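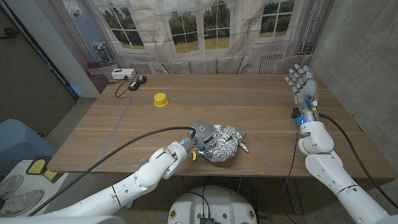 The Second Part

24th September – posted by Ilton Folk Pages

The tune had two parts and she only had the first. Her grandfather had played it on the concertina at Ukesthorpe every April, and the tape she had of him ran out after 40 seconds, just as he was lifting into the turn.

She took the 14 bus to Brakesach with the fiddle across her knees. The man she wanted was 89 and had given up playing, but he could still lilt. He gave her tea first. Then he listened to the tape twice with his eyes shut and said it was too fast.

"He always rushed," he said. "We told him."
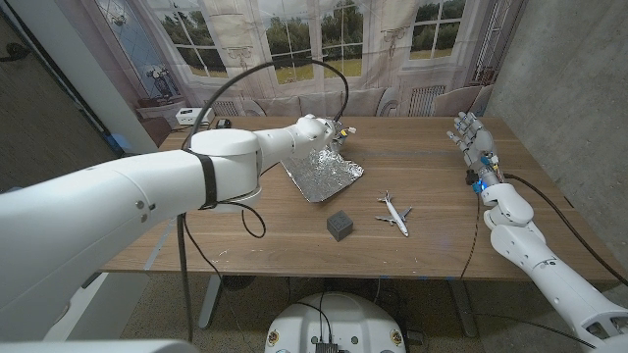
He sang the second part quietly, tapping the beat on the arm of his chair. It went down where she had expected it to go up. She got it wrong four times, then nearly right, and he nodded and asked about the bus. All the way home she hummed it so as not to lose it. The foil was still spread out on the wooden table, creased all over and shining a bit, and she stood beside it in her coat and played the whole tune through without taking off her scarf.

It was not the tune she had imagined. The second part was plainer than hers – the one she had made up at sixteen and played ever since. She tried them one after the other. Then she rang him.

"Did it have a name?" she asked.

"Your grandfather's," he said. "That's all we called it."

She wrote that at the top of the page and started on the notes.

Get new stories and session dates by email. Sign up to our newsletter.

© Ilton Folk Pages | Contact us | Back to top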